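Putura two-arm sorter, three months at our returns bench

2 out of 5

Briggs sold us this as a helper. Management heard "fewer hands". Iolanda Toledo used to sort returns and chat to the drivers; now she tops up bins and clears jams, on the same pay. It's slow, too. Our target was 81 items an hour and we see 50 on a good morning.
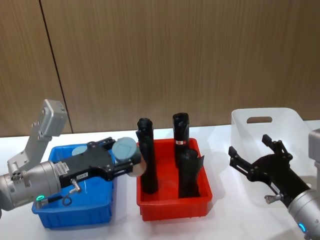
Yến Đặng on lates likes it more than I do, and her wrists are better for it. Fair enough. But one arm gripping a single tube beside the red bin while the other's fingers stand open is a lot of kit per tube. I'd hire a person first.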